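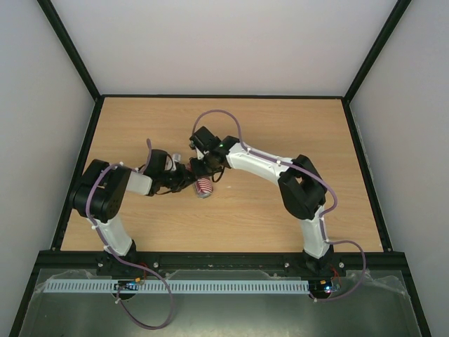 Wednesday, April 11, 2018

Shop notebook, gift store side

First full batch of the wax seal kits is boxed and priced! 62 kits poured, 55 good enough for the shelf, and the other seven go in the melt bin. Most of the bad ones had air bubbles along the top of the stick. Pouring slower fixed it by the last tray, so do it that way from the start next time.

The moth stamp from Gravura is gorgeous. It cuts so deep that even the antennae come through, and I spent far too long this morning sealing envelopes with nothing in them. The raven is a little shallow by comparison (try it with the black wax before asking for a recut, the dark colors seem to hold the feathers better).

Cekberg sent the small tins, finally, and the lids fit. Tannous labels stick well to the tins but peel off the waxed paper after nearly 2 days, so for the paper wraps go back to string and a tag.

Front window at Prarnwood: moved the tarot cloths down a shelf and put the kits at eye level next to the ink bottles. It looks so much better, and you can read the prices from the sidewalk now.

Web listings still show the old burgundy. Needs new color names and a line saying refill sticks come in packs of 6. If these keep going I want a bigger run poured by August, with the moth in two sizes.

Order more wick. Check the scale battery.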